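Cotwood opens its robot workshop to visitors for one day

Press release, Gurneck, 3/14/19

Cotwood, a maker of small helper robots for school kitchens and laboratories, opened its workshop in Gurneck to the public this week. In one day 297 people came to see the robots at work. It is the first time that the company shows its training rooms to persons from outside. Until now only customers with an appointment could enter.

The visitors were received in 14 groups. Each group stayed 40 minutes and went through three rooms: the assembly room, the test room, and the teaching room, where employees show simple hand tasks that the robots must learn later. Between the rooms there was time for questions, and many groups used all of it.

"We build machines that work close to people, so it is correct that people can come and look at them from close," said Zinash Workneh, director of Cotwood. "Some parents wrote to us and asked what kind of robot will be in the classroom of their child. A letter is a poor answer to this question. Now they have seen it."

Assembly room

In the first room the groups could see a Tello, the two-armed table robot of the company, with its covers taken off. Angus Lowther, who leads the assembly, explained how the joints are put together and why the elbow has a soft stop. The robot lifted a tray with cups from one table and placed it on another, first at full speed and then at the slow speed that is used in schools. Several children asked to see the slow speed again — they found it more interesting because every joint can be followed.

Mr. Lowther also let the visitors push against the arm during the movement. When the arm feels a hand, it stops and waits. It starts again only after a person presses the green button on the base. This was repeated with every group, and each time the first volunteer was a little afraid to push.

Test room

The second room is the place where each robot must pass its final check before it leaves the house. Hemi Cosgrove showed the pouring test, in which the robot fills a measuring glass up to the line of 90 milliliters and the result is weighed. Mr. Cosgrove did not hide that the test sometimes fails. In the afternoon one robot poured too early and the water went on the table. He wiped it, started the test from the beginning, and used the occasion to explain what the software writes down when there is an error.

"I prefer that the visitors see this," he said. "If everything goes well the whole day, they think it is a film."

Teaching room

The most questions were asked in the teaching room. It is a bright corner with a white table at the window, and it looks more like a kitchen at home than like a laboratory. The company has chosen this on purpose. A robot that has learned only in a gray hall has difficulties later with curtains, sunlight, and shadows on the table.

In this room Kavitha Nadar presented the color exercise. A person puts liquid in a clear cup, takes coloring from a small dropper bottle, and stirs. For an adult it is an easy thing, but both hands have a job. One hand must stay near the cup so that it does not fall over, and the other must hold a thin stick lightly and keep it away from the wall of the cup. The work is recorded from the height of the eyes of the person who does it, and the recordings go afterwards to the software group, which is led by Pak-hei Mok.

Ms. Nadar asked the visitors to look at the hands and to say aloud what each hand is doing. Many people spoke only about the hand that stirs. The other hand does almost nothing, she explained, and this is exactly the part that was missing in the first version of the program. The robot stirred very well at that time and pushed the cup over the table.

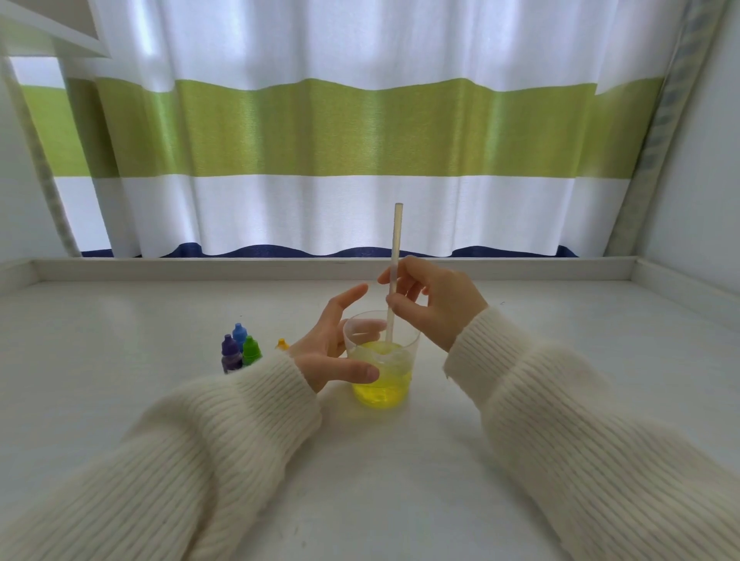
Questions from the visitors

Mr. Mok answered questions at the end of each tour. A teacher wanted to know if a Tello can learn a new task from one recording. The answer was no. For a task like stirring, the group needs many recordings made by different persons, with different sleeves, different light, and different ways to hold the stick. Another visitor asked if faces are stored. Mr. Mok replied that the recordings for this exercise are made of hands and table only, and that employees give their agreement in writing.

There were also questions about jobs. Ms. Workneh said that the robots for schools are planned as a help for the teacher and cannot work without an adult in the room. The company has no plan to change this rule.

Next steps

Cotwood will bring the color exercise to the first schools as part of the Dellov program, a package with lessons on mixing, measuring, and pouring. The package includes one Tello, a table cover, and a book for the teacher. Schools that are interested can already ask for a place on the list.

A second open day is planned for November. Because not all persons who wrote to us could get a place this time, the tours will then start earlier in the morning — the exact hours will be given on the website of the company. Participation is free, but a registration is necessary. Children are welcome together with an adult. The workshop is on the ground floor and can be entered with a wheelchair.

About Cotwood

Cotwood develops and builds table robots for teaching kitchens, school laboratories, and small workshops. Development, assembly, and testing are all done in Gurneck.

Contact for the press

Kavitha Nadar, Cotwood, Gurneck. Requests for interviews and for visits of the teaching room can be sent by the contact form on our website. Please write "Open day" in the subject line.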